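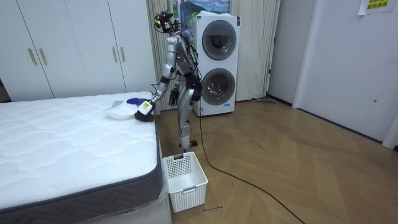
Questions about renting a furnished room at Clindgate House

Many tenants write to us before they come, and the questions are mostly the same. Please read this page first, and write to the office if your case is different. Every room is let with a bed, a table, two chairs and a wardrobe. A white quilted mattress can go directly on the bed base, but we ask you to use your own cover on it from the first night. For a herringbone wooden floor, please put felt pads under any furniture that you bring with you.

How much is the deposit?

The deposit is 1000 for a single room. It is returned after the final visit, when the keys are back and the meter is read.

What is the shortest stay?

The shortest stay is 3 months. In August we accept shorter stays in the Biren building only, when the students are away.

Can I bring my own mattress?

Yes, you can. Tell us one week before, so that we can take ours to the store room. We cannot keep two mattresses in one room.

How should I clean the mattress?

Remove the cover and clean the top with a soft brush or a vacuum cleaner on low power. Do not pour water on it. For a stain, use a damp cloth with a little mild soap, and let it dry with the window open before you make the bed again.

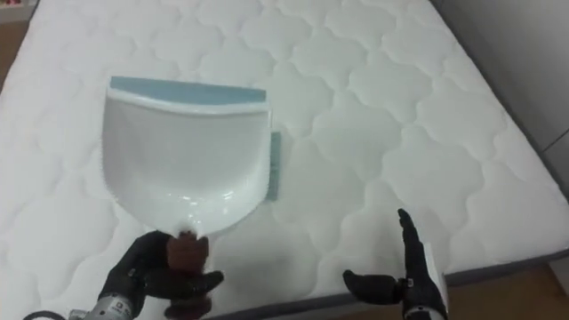 If the stain does not go away after two tries, please stop and inform the office. Strong products make the fabric yellow, and then we must charge for a new one.

Who do I call when something is broken?

Call Devendra Pal at the office, extension 67. In the evening, leave a message with your name and room number. For a water leak, do not wait, and close the valve under the sink.

Is the internet included?

Yes, in all rooms of Biren and Dwivedi. In the Skornier building you must make your own contract with a provider.

Can I receive parcels?

Parcels are kept at the reception for one week. The small ones are put in your mail box.

When is the office closed?

We are closed on Sundays, including 6th December. Messages will be answered on the next working day.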